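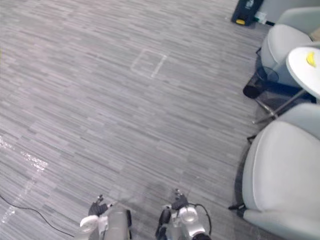 Two white chairs and a small round side table on the grey carpet.

Home | Reviews | Desk & Office | Footrests | Contact

We use cookies to make this site work better for you. Accept | Manage

Jenton tilting footrest: my thoughts after a long spell of using it

I'm not very tall, and any office chair set high enough for my desk leaves my feet dangling like a child's on a bus. For years I put up with it (and with the numb patch behind my knees by mid-afternoon), and then in March I finally ordered the Jenton footrest from Kurby, after reading far too many reviews over far too many cups of tea.

It came quickly and went together in a few minutes, with two bolts and a little key that I have already lost. The top is covered in small raised bumps, which feel lovely through socks and a bit much in bare feet. You can set it at three heights, and it rocks back and forth as you press with your toes or heels. I thought I'd find the rocking silly, but I do it all day long without noticing, and my ankles are much less stiff when I get up!

I had a Ridovham cushion before this one, the soft half-moon sort, and it was very comfy for around 22 days before it went flat in the middle. The Jenton is firmer and I do think firmer is better here, though my sister swears by hers and won't hear a word against it.

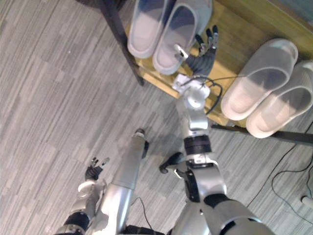 Does it slide about on carpet?
Mine stays where I put it, thanks to the rubber feet, but on a smooth floor you would want a mat underneath.

Now for the grumbles. It squeaks. Not at first, but after a few weeks there was a tiny chirp on every backward tilt, and I had to put a dab of furniture wax on the hinge to quieten it. The lowest setting is also higher than I'd like, so if your desk is already on the low side you may find your knees bumping the underside. At 26 pounds I can forgive both of those, and I'd still buy it again over the Karpenko one, which costs a good deal more and doesn't tilt at all.

I've since bought a second for the spare room, where I do my sewing, and that one hasn't squeaked yet.

574 shares | 200 comments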